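Notes from the Back Bench

Hello again from the Brunitz workshop! I promised last time that I'd write something about what we've been doing with the two arms, and then May got away from me completely, so you're getting it now, all in one go, with apologies to anyone who only reads this newsletter for the lunch schedule.

The short version is that we're collecting examples. A lot of them. Gun-woo Pyo wants 500 good runs of the packing task before he'll even think about training on it, and as of Wednesday we had 377. I've personally done more of those than I care to think about, and my shoulders would like a word with somebody.

For anyone new: one of us drives the arms by hand, the cameras and the joint positions get saved together, and each run goes into the pile as one example. Small household stuff goes from the table into a clear container, or comes out of the container and goes back on the table. We started with the take-out version and I thought it would be the easy one (it is not, boxes love to lean on each other).
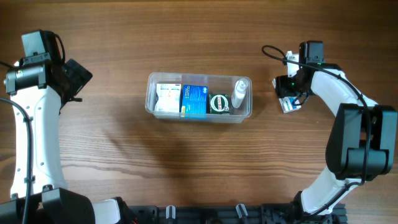
What I've learned is that being consistent and being boring are two different things. My first batch was very tidy. I grabbed every box in the same spot, at the same angle, with the same little pause before letting go, and I was pretty proud of it. Gun-woo watched a handful and asked me, very politely, what the arm was supposed to do when the box was lying crooked. Good question! So now we shuffle things between runs. The container gets nudged, the items trade places, and if a grasp comes in a bit off we fix it and keep going. Those recoveries stay in. The ones we throw out are where the driver got distracted or changed their mind halfway, and 77 of mine went that way in the first round. Ouch.

Roland Bramwell has been looking after the labels, and he has Opinions. Every run gets a sentence saying what was done, and it has to be something a normal person would say. I wrote "relocate item to receptacle" on one of them and he sent it back with a frowny face. "Put the box in the container" is fine. He also wants us to mix up the wording, so if you hear me muttering "pop it in, drop it in, set it inside" by the coffee machine, that's what's going on.

A couple of practical things. Please don't move the arms' table, even a little – the calibration took most of a day and I'm not doing it twice this month. Mornings before 10 are best for the overhead lights, and the sign-up sheet is on the door. If you've never driven before, come anyway, we'll give you a practice slot and those runs don't get saved.

We could also use more objects. Small boxes, tins, bottles, anything that fits in one hand and won't break when I drop it. Empty is good. The folks at Skirberg are sending over a bag of theirs, but I'd love more odd shapes.

Next up is handing things from one arm to the other. I tried it after lunch yesterday and I'm terrible at it so far – more on that next time.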